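同事通讯·生活栏

关于带饭这件事，我有一些不太成熟的意见

上一期收到不少来信，其中大半在抱怨同一件事：公用冰箱。有人说自己的酸奶少了一杯，有人说自己的酸奶多了一杯，后者显然更吓人。编辑部商量之后，决定由我来写这一期，理由是我带饭的年头最长，脸皮也够厚。

先交代一下背景。我从搬到Rarbridge那年开始带饭，当时楼下只有一家面馆，老板对盐的感情很深。我吃了两个星期，喝水喝到晚上睡不着，于是买了人生第一只饭盒。那只饭盒号称四面锁扣、滴水不漏，第一天就在我包里把一份番茄炒蛋均匀地分给了一本借来的书、一副耳机和一张还没报销的发票。财务那边后来还是收了那张发票，只是拿的时候用了两根手指。

从那以后我总结出一条：汤汁和主食要分开装，汤汁用拧盖的罐子。玻璃的重一点，可是不串味。塑料的轻，但是装过一次咖喱，它这辈子就姓咖喱了。

洪顺子（Sun-ja Hong）给栏目写过一封很长的信，讲她母亲那一辈人怎么带饭。铝饭盒，底下铺米饭，上面卧一个煎蛋，角落里塞一撮泡菜，冬天摞在炉子上热。摞在最底下的会糊，摞在最上面的是凉的，所以大家都抢中间。她说自己现在用微波炉，转两分钟，外圈烫嘴，中间还是冰的，等于一个人同时坐在了炉子的顶上和底下。我读到这里放下信，去把自己的饭搅了搅，又转了一分钟。

说到微波炉，三楼那台我想单独说几句。它的旋钮上刻度已经磨没了，要靠手感，往右拧到听见一声很轻的“咔”，再往回退一点点。新来的同事不知道，一拧到底，站在那里等了快一刻钟，取出来一块可以拿去敲钉子的馒头。他很有礼貌，当着大家的面把它吃完了。旋钮旁边后来贴了张纸条，写着“请勿拧到底”，又被热气熏得卷了边，现在只看得见“请勿”。于是有一阵子谁也不敢碰它，排队全排到二楼去了。
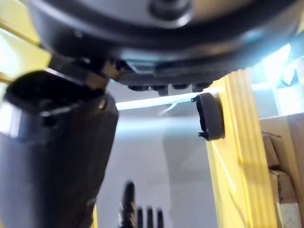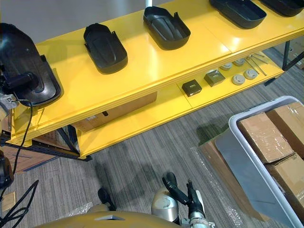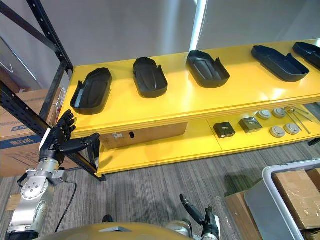

黄色架子，上层摆着一排黑色塑料件，见第二、第三张。

回到冰箱。来信里最有建设性的一封来自柳玉姬（Ok-hee Yoo），她提议给每个人划一块地盘，用胶带在隔板上隔开。这个办法在九月试行过，效果嘛，我只能说人类对边界线的热情超出了我的想象。有人的饭盒越界了一指宽，第二天就收到一张便条，措辞之客气，让人后背发凉。还有人把自己那一格转借给别组，借期一周，条件是对方周末前把格子擦干净。到月底胶带受潮，自己掉了下来，大家都松了一口气，冰箱又恢复成原来那种谁也说不清楚、但勉强能关上门的状态。

我现在的做法是写名字。听起来很老土，可是管用。标签贴在盖子上容易跟盖子一起被别人盖错，要贴在盒身侧面，朝外。名字后面写上放进去的日子，这一笔主要是写给自己看的。上个月我从最里层翻出一盒东西，颜色很深沉，盖子微微鼓起，我在心里把可疑的人都骂了一遍，转过来一看标签，是我自己。

萨内·菲瑟（Sanne Visser）则从另一个角度看问题。她认为中午这顿饭根本不需要热，两片面包夹一片奶酪，站着就能吃完，省下来的时间可以出去走一圈。她真的这么吃，也真的出去走，刮风下雨都走。我陪她走过一回，手里捏着冷面包，风从袖口灌进来，她在前面大步流星地讲她家乡的运河，我在后面想念一碗热汤。回来以后我承认精神是好了一些，也承认下午三点我吃掉了抽屉里全部的饼干。

面包派和米饭派在本通讯里已经争了好几期，这次不打算再开战场。只提一句技术问题：隔夜米饭要趁热盖上盖子，凉透了再进冰箱，第二天热之前洒一小勺水。不洒水的米饭会变成一粒一粒的，各过各的，嚼起来很有骨气。

再说菜。适合带的菜和好吃的菜是两个圈，中间重叠的部分比大家以为的要小。绿叶菜早上看着还精神，到中午已经是另一种植物了。炸的东西更不用提，昨晚的酥皮今天像一条湿毛巾。经得起折腾的是炖的、卤的、焖的：土豆牛腩、卤蛋、红烧豆腐、萝卜。尤其是萝卜，第二天比第一天还好，这种越放越明白事理的品质，在冰箱里很难得，在办公室里也一样。

鱼，我知道有人会问到鱼。卞敏圭（Min-kyu Byun）坚持说自己有权在微波炉里热鲭鱼，还给我看了他的推理过程，写了满满一页，论证很严密，其中还引用了员工手册第53页关于休息时间的规定。我查了，那一页讲的是年假怎么请。我的意见是，鲭鱼可以带，凉着吃也好吃，挤点柠檬，配上生姜丝。如果一定要热，请开窗，请关门，请在心里做好一个下午没人来找你讨论工作的准备。仔细一想，他可能正是为了这个。

千珠媛（Ju-won Cheon）寄来一个方子，我试过两次，觉得可以推荐。鸡腿肉去骨切块，用酱油、一点糖、一瓣拍碎的蒜抓匀，放一夜。早上起来把肉下锅，皮朝下，小火慢慢煎，这段时间正好刷牙洗脸找袜子。翻面，倒进剩下的腌料和半杯水，盖上盖子，等到汁收浓。装盒的时候把肉铺在饭上，汁浇一半，另一半留在锅里，晚上回来拿馒头擦着吃。方子原文到“等到汁收浓”就结束了，后面半句是我加的，她看了以后回信说，这才是重点。

我第一次做的时候没找到袜子，多找了几分钟，肉的一面焦得相当彻底。所以要补充一条：袜子请前一晚备好。

最后是几件杂事。茶水间水池上方的柜子里有七只没有主人的盖子，大小不一，没有一只配得上现存的任何一个饭盒。它们被挪到了窗台上，认得的请领走，认不得但是看着喜欢的也可以领走。蓝色那块洗碗布请不要再用来擦桌子，绿色那块请不要再用来洗碗，至于那块灰色的，我打听过了，它原来是白色的。

下一期写咖啡。704房间那台机器最近只肯出半杯，有人说是水垢，有人说是脾气，愿意发表看法的请把信投到老地方。篇幅有限，关于糖包去向的匿名举报暂时不登，可是我都读了，写得很生动。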